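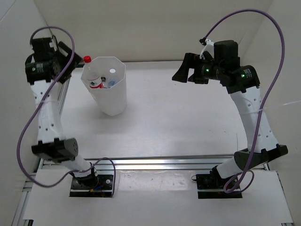

Workshop tips: setting up a two-arm sorting kit for empty bottles

The Rumell bench kit is sold as a pair of small arms with grippers, a purple cable for each arm, and a sorting program from Tivovico. The bin and the table are up to the buyer. The notes below come from six weeks of use in a shared workshop and cover the points the printed guide leaves thin. Price as tested was $3,923, without the table.

Base plates

Bolt both plates to the same panel and check them with one straightedge. A plate that sits even slightly proud of its neighbor will show up later as a reach error at the far side of the table. Tighten in a cross pattern, run the arms for an hour, then tighten again. Duggan, the reseller, ships two lengths of screw in the same bag. Use the shorter ones at the front edge.

Cable slack

Leave enough cable for a full arch over the wrist at maximum reach. Move each arm by hand, power off, through its whole range before tying anything down. A strap on the upper link is fine if it does not pinch. Keep spare loops near the base and out of the path of the elbow. Most of our early stops were traced to a connector under tension.

The bin

A tall bin with a wide rim works best. Rim height matters more than volume: the gripper has to clear it with a bottle hanging underneath. A bin that narrows toward the foot takes up less table but tips more easily, so put some weight in the bottom. Mark its position with a pencil. The program assumes it has not moved.

Preparing bottles

Empty them completely and put the caps back on. A capped bottle holds its shape in the grip; an open one folds. Labels can stay. Clear plastic with no label is the hardest case for the camera, and a matte white tabletop helps less than the guide claims. Finbarr Kavanagh tried a gray mat for part of May and got fewer missed grips on bare bottles, at the cost of more misses on black labels. We went back to white.

Laying out a batch

Lay bottles on their sides with space for a finger between them. Two lying close and parallel are often read as one wide object, and the gripper then closes on the gap. Keep small bottles away from large ones on a first run. Crushed ones can go in, but lower the grip force to 14 on the program's scale.

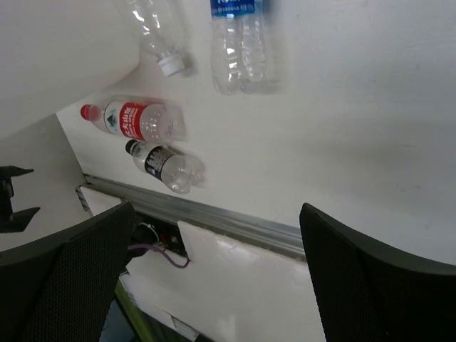 Cleaning and wear

Wipe the finger faces with a damp cloth after each session. Sugar residue builds up quickly and makes bottles hang on after release. Duggan rates the finger pads for 1,000 cycles. Ours were still usable past that, though Tadhg Ó Conaill replaced one pair early after a tear at the tip. Belis sells a compatible pad that is thicker and needs the open position set again.

Verdict

Good arms, adequate software, poor documentation. Suitable for a bench where someone is present. Unattended running is not covered by the warranty.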